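Section 4: First Use of the Collano Facial Steamer

Read this section through once before you plug the unit in. First use takes longer than a normal session, as the tank has to be rinsed and run empty of residue.

4.1 Before you start

Place the steamer on a flat, stable surface at chest height when you are seated. Keep the cord away from the edge. Remove all makeup and tie back long hair. Contact lenses should come out.

Use distilled water only. Tap water leaves scale on the heating plate and will shorten its life.

4.2 Rinsing the tank

1. Lift the tank straight up by its handle. Do not twist.
2. Fill to the 50 ml line and swirl.
3. Empty the water into a sink and repeat.
4. Wipe the outside of the tank with a dry cloth – any water on the contacts will stop the unit from switching on.

4.3 First run

1. Fill the tank to the 100 ml line. Do not go over it.
2. Press the tank down until it clicks.
3. Turn the nozzle away from you and press the power button once. The light blinks while the water heats.
4. When the light stays on, let the unit steam until it shuts itself off.
5. Unplug, let it cool, and empty what is left in the tank.

A slight plastic smell during the first run is normal. If it is still there after the third run, stop using the unit and contact Collano support.
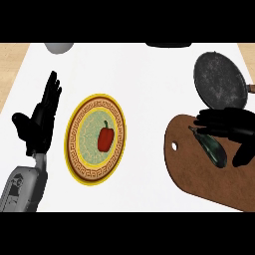
Trinidad Padilla wrote to us that her unit kept shutting off after a few seconds, and that the tank had looked fully seated each time. What fixed it, she said, was taking the tank out, drying the two contacts with a cotton swab and pressing down on the back edge until she heard the click. Try this first if your light goes out early.

4.4 Steaming your face

1. Refill to the 100 ml line with fresh distilled water.
2. Wait for the steady light before you lean in.
3. Keep your face at least as far from the nozzle as the length of the measuring card in the box.
4. Close your eyes and breathe normally. Five minutes is enough for most skin types.
5. Pat dry and apply your usual moisturizer.

CAUTION: Steam can burn. Never touch the nozzle during use or move the unit while it is hot.

CAUTION: Do not add oils, toner or fragrance to the tank. Damage from additives is not covered by the warranty.

Note: If you have rosacea, eczema or broken skin, ask your doctor before using the steamer.

Limit sessions to 2 per week for the first month. Cleaning and descaling are covered in Section 5.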